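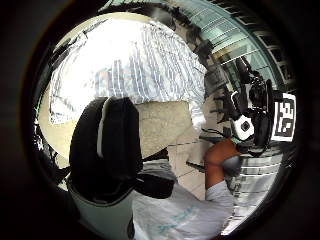 Home | Projects | Notes | Archive | Subscribe | Contact

Marker checks before the first grasp: what we found at Skoltham

Quick one from the handheld group, typed between runs. Longer write-up coming in October, with the plots.

The question was a boring one. When people collect demonstrations with hand-held grippers, how much of the data gets lost to bad pose tracking, and can you tell early? Up to now we told at the end. Collect all morning, run the reconstruction overnight, find out next day that a third of the session has the gripper drifting off through a wall. Everyone in this field has a version of that story and we were tired of ours.

So, Ciketti. It's a small script, not a product, please stop asking for a logo. It wants one thing from the operator: before each block of demos, get the printed marker into view of the wide lens and hold it there for a slow sweep, near and far, tilted both ways. Ciketti reads the corners, compares the marker's shape against what the lens calibration says it ought to be, and gives the block a pass or a redo. Takes less time than re-gloving.

We ran it over 582 demonstrations. 200 of those were collected the old way, no check, straight into the task. The rest had the sweep at the head of every block. Same rooms, same operators swapping between both conditions, same pick-and-place tasks. Then everything went through Gradetti, our offline pipeline, and we counted what survived with a usable trajectory start to finish.

Without the check: 45 percent usable. With it: 86 percent.

Bigger gap than we expected. We went back thru the numbers twice becuase it looked wrong. One of us was sure the operators were just being more careful in the checked blocks, and that may well be part of it. We can't separate the two with this data. Next round has a dummy sweep condition where the script always says pass, which should sort it out.

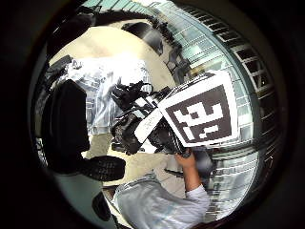 Failures weren't spread evenly either. Worst blocks were the ones near big windows, late morning. White margin of the marker blows out, the corner finder slides outward by a pixel or two, and at the rim of a fisheye view a pixel is a lot of angle. Moving the marker toward the middle of the view fixed most of it. Turning exposure down fixed some more but then the darker parts of the gripper went to mush and the finger tracking suffered. Pick your poison. We left exposure alone in the end.

Second cause, tilt. Operators hold the board face-on to the lens every time unless told otherwise. Face-on is the worst pose for recovering orientation, small errors flip the sign and the whole block comes out mirrored. Script now refuses a sweep that stays flat. People grumbled for a morning, then stopped.

Third, loose mounts. Dull but real. A bracket that shifts a couple of millimeters in the middle of a session ruins everything after it and a check at the start of the block won't catch it. We added a closing sweep for long blocks. If the opening and closing sweeps disagree the block gets flagged and someone goes looking for the screw.

What we haven't shown: that policies trained on the checked data are any better per demo. All we can say is you keep more of what you collect. Dekker are training on both sets now, matched for size, and we'll print whatever comes back. Small early signs, too small to repeat in a newsletter.

Also not tested: outdoors, moving markers, anything with two operators working over the same table. Ceiling lights that flicker gave us one bad afternoon and we don't have an answer for it yet, if you do please write.

Practical bits for anyone wanting to try it. Print the marker matte. Glue it to something stiff, foam board is ok, cardboard warps. Leave the full white border on, don't trim it to fit the mount, half the redo flags in the first week were trimmed borders. Measure the printed size with calipers and put that number in the config, not the size you asked the printer for. Our printer scales things down a touch and we lost two days to it. Cables out of the way of the marker before the sweep, a single one across a corner and you get a redo.

Code goes up once the config file is readable by somebody other than us. Marker sheets can be had now, ask on the Skoltham list and we'll send the file. Older lens calibrations should load but the log will complain, ignore the first warning and read the second one.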